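From: Kastriot Jurić
To: Mahawong Valley Home Cooks list
Date: August 8, 2022
Subject: Re: sour cherries and too much juice

Dear all,

I'm sorry to be slow getting back to this thread. My sister was staying with us and we did very little except talk and eat, and now the house is quiet again and I have a full inbox to enjoy.

Marlene wrote:

> I finally got a bucket of sour cherries from the stand on Petgate
> Road and made the strudel the way you told us in January, with
> the stretched dough. The dough was fine! The filling was soup. It
> ran all over the pan and burned, and the bottom of the strudel was
> a wet rag. Do I cook the cherries first? Add more flour? I have
> enough cherries left for one more try and I would hate to waste
> them.

Marlene, first of all, congratulations on the dough. Most people give up at the dough, and you've gone and made it sound like nothing. The soup is a much smaller problem.

Please don't cook the cherries and please don't add flour. Pit them in the evening, put 900 grams of them in a colander over a bowl, stir in 3 tablespoons of sugar, and go to bed. In the morning there will be a surprising amount of juice in the bowl. Keep it! With cold soda water and a slice of lemon it's the best drink of the summer, and my mother used to boil it down and pour it over farina for us when we were small.

Then you need breadcrumbs, and more than you think. I fry 300 grams of plain dry ones in butter, slowly, stirring the whole time, until they smell like toasted nuts – don't answer the phone while you do this, I've lost two batches that way. Let them cool all the way. They go on the dough first in a good thick layer, the cherries go on top, and the rest of the sugar goes on last, right before you roll.
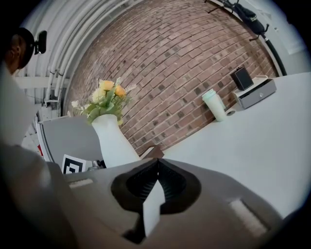
The other thing I'd ask about is your oven. In Orkumberg, where I learned this from my aunt, everybody baked strudel hotter than the American recipes tell you to, at least for the start. I do 425 for the first 22 minutes and then turn it down to 375 until it's a deep brown, brushing it with butter whenever I remember. If yours went in at 350 the whole way, the cherries had plenty of time to leak before the bottom could set.

And do let it sit before cutting. I know, I know. My sister cut into ours on Saturday while I was looking for the powdered sugar, and we ate it with spoons.

For those who asked about Praverstead, yes, I'm still planning to drive up for the plums when they're ready, and I can bring back a crate for anyone who writes to me off the list. Please tell me whether you want them firm or ripe.

Warmly,
Kastriot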